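The 214 stops at the bottom of our road in Zomstead, and from November it only runs every two hours. I've started planning my days off by it.
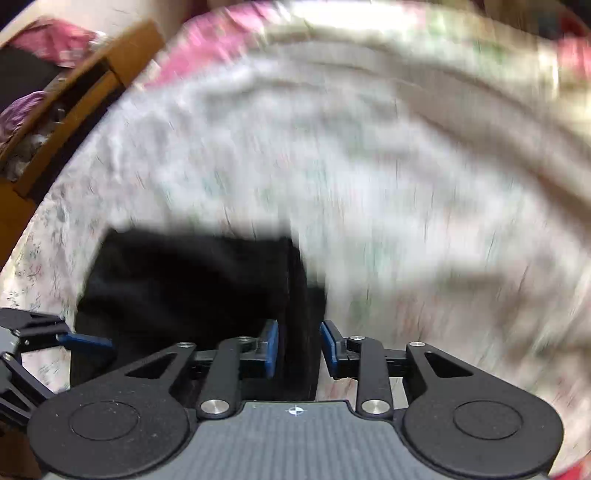 The library shuts at 2 now, so I catch the early one or don't bother.
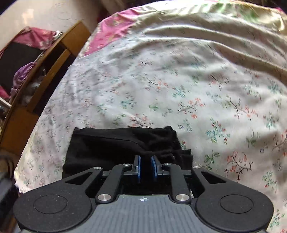

Missing the bus cost me a morning last week. I used it for the washing, and black garments like the one here, which looks like a knit, take ages to dry indoors. Selamawit drove me to Urkireck in the end, 13 miles for two library books. 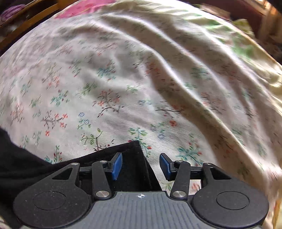 Sprigs on the cream bedsheet

The council wants comments on the winter timetable by the end of the month. I've sent mine.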